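Mentors, mums and the woman with the soup

I've been rewatching Liller with my daughter, who is at the age where every grown-up on screen has to be sorted into good or bad before the opening titles finish. We're two series in. She has decided that Captain Bautista is good, the Vandex are bad, and old Gakunia the cook is "probably a spy". I've seen it before, so I had to go and put the kettle on.

If you've never watched it: Liller is a cargo ship, the war is over, and the crew are all hiding from something. Bautista runs the place by shouting. She's the one on the posters, with the coat and the scar, and when people write about parents in space stories she's usually the one they pick. I can see why. She goes back for the boy in the asteroid episode, and I cry every single time (yes, even with the wobbly rocks).
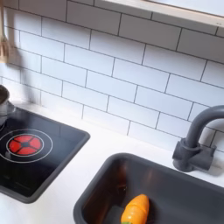

White tiles and a bit of shelf

But I'd like to put in a word for Gakunia. Who brings that boy up, day to day? Bautista gives him a blaster and a speech. Gakunia gives him his tea, asks where he's been, and doesn't believe the answer. There's a bit early in series two where he comes back from his first proper battle and wants to talk about glory, and she hands him a peeler and lets him run out of steam. It's almost 30 seconds of nothing but potatoes and I think it's the best acting in the whole show.

Marilou Malabanan wrote in after my last piece to say I'm soft on cooks in general, and that I'd forgive any character who owned a ladle. Guilty! I do love a galley scene.

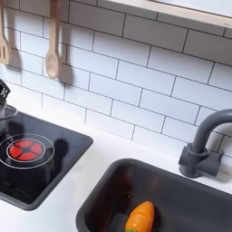 Wooden spoon, hanging up

Koen Prins takes the other side. His argument is that Gakunia knows who the boy's father is from the very first episode and keeps it to herself for 48 more, and that this makes her just as bad as all those wise old wizards who only tell you the important thing after you've lost a hand. It's a fair point and I've been chewing on it all week. She does lie to him. She lies to him over breakfast, which feels worse somehow than lying on a mountain top in a thunderstorm. 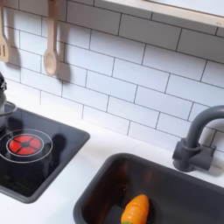 Play kitchen, hob and sink

Where I think Koen's wrong is the why of it. The wizards keep quiet because there's a prophecy to look after. Gakunia keeps quiet because he's eleven. When he's old enough to ask her straight out, she turns the stove off, sits down and tells him, and she doesn't dress it up either. Bautista would have made it an order. The Vandex would have made it a trap, with

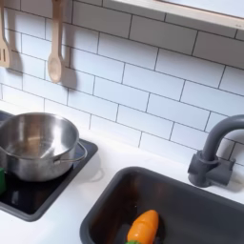 a hologram, most likely, and that awful organ music.

My daughter hasn't got to that episode yet, so please, no spoilers if you see us at the July meet-up. She still thinks it's a spy story. Csenge Major is bringing the series three discs, the ones with the cast chatting over the top, and I'm told there's a good long moan about the potatoes.

Next time I'd like to do robots as aunties, so send me your favourites.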